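ホーム 目次 前の章 次の章 用語集 さくいん

第4章 話し合いの席はどう決まるのか
読了時間 8分

私が会議というものに興味を持ったのは、中身のせいではありません。席のせいです。若いころ勤めていたResicoという小さな出版社では、長机の奥に座る人の意見がなぜかよく通りました。新人の私はいつもドアのそばで、発言しようと口を開けると、ちょうど誰かがお茶を取りに後ろを通るんです(本当に毎回!)。それで、だんだん黙るようになりました。

この章では、机の形と座る位置が話し合いにどう関わるかを見ていきます。前の章で扱った「沈黙の読み方」をまだ覚えている人は、あれを頭の隅に置いておいてください。4.3節でまた使います。

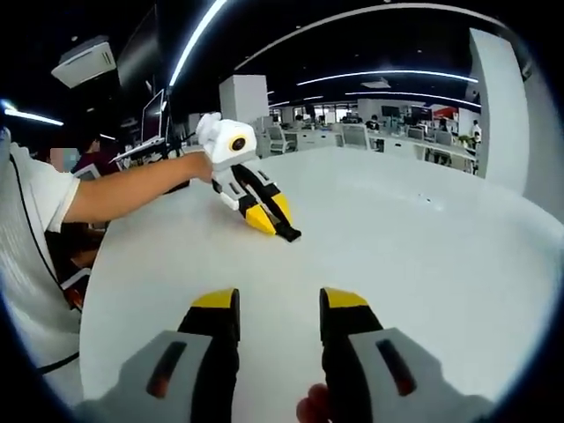
さて、長机の話に戻りましょう。長机には端があります。端に座った人は全員の顔が見えるし、全員からも見える。だから司会を任されやすいし、任されなくてもなんとなく司会っぽくなってしまう。逆に長い辺のまんなかあたりにいると、同じ側に並んだ人の表情がほとんど見えません。隣の隣がうなずいているのか眠っているのか、首を伸ばさないとわからないのです。

では丸い机なら平等か、というと、私はちょっと疑っています。以前、Pludumという町の住民集会に通って、2年かけて473回分の発言を書きとめたことがあります。部屋には丸い机しかないのに、よく話す人の向かいに座った人がよく返事をし、その隣の人はどんどん静かになっていきました。目が合う相手に話しかける、それだけのことなんですけどね。隣どうしでは小声のおしゃべりが増えて、これがまた議事録には残らない。 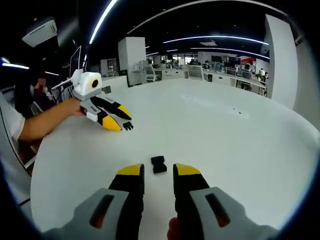

アリエル・ハビエル

もうひとつ、この章で気にしてほしいのが机の大きさです。向かいの人が遠いと声を張ることになり、声を張ると言い方がきつく聞こえます。私も一度、ただの質問をしたつもりで「怒っていますか」と聞かれました。怒っていません! 机が大きかったんです。

4.1節では席と発言の順番、4.2節では視線、4.3節では黙っている人の位置を取り上げます。数式は出てきませんが、座席図はたくさん描いてもらいます。鉛筆と消しゴムを手元にどうぞ。

やってみよう
次に出る話し合いで、自分の席と、最初に返事をくれた人の席を図に描きなさい。12月の回でも同じことをして、2枚を並べてみましょう。

読者のコメント

Saludo
ドアのそばの席の話、うちのゼミそのままです。来週は奥に座ってみます。

Jeanine Verstraete
丸い机で隣の人が静かになるというのは、参加者が少ないときも同じでしょうか。四人だとあまり感じません。

Rultau
座席図の宿題、224ページの記入例と席の番号の向きが逆になっていませんか? 時計回りで描いて混乱しました。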